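PARSONS — The Atow Community Pantry will switch its dry goods shelves from cardboard boxes to clear plastic containers in July, ending a packaging system in use since the pantry opened on Drukero Street.

The order covers 132 rectangular containers, enough for the full run of shelving on the north wall plus a small reserve. Ultard Supply, a restaurant and storage wholesaler in Parsons, won the order with a bid of $2,055, delivery included. The money comes from the pantry's equipment budget and does not draw on food funds.

Cardboard has been a recurring problem at the site. Boxes on the bottom shelves soften during humid months, and printed labels peel off when the boxes are wiped down. Stock checks also take longer than they should, as each box must be opened to confirm what is inside. The pantry's last shelf review listed 30 boxes as unfit for further use.
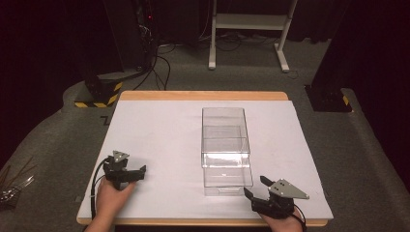
An empty clear container on a white board.

Under the new plan, each container will hold one product only. Rice, dried beans, oats and pasta will stay in their sealed retail bags inside the container, and loose product will not be accepted. Labels will go on the short end that faces the aisle. The long axis will run front to back so that more containers fit on each shelf.

Bags with the earliest date are to be placed at the front. New stock goes in at the rear. When a container is emptied, it will be washed, air-dried and returned to the packing table before it is filled again. Containers with cracks at the corners or along the rim will be pulled from service.

Heavy items are excluded. Canned goods will remain on the open steel racks near the loading door, and bottled oil will stay on the floor pallets. Both areas keep their current labels.

The changeover will be done in two stages. The first covers 40 containers on the rice and bean shelves, which have the highest turnover. The remaining shelves will follow once the first section has been through a complete stock check. Flattened cardboard will go to the recycling bin behind the building.

The pantry will close on one Sunday for the first stage and reopen at its normal hour the next day. Households that usually pick up on Sunday may come on any other open day that week and should bring their regular pickup card. Donation drop-off at the side door will not be affected.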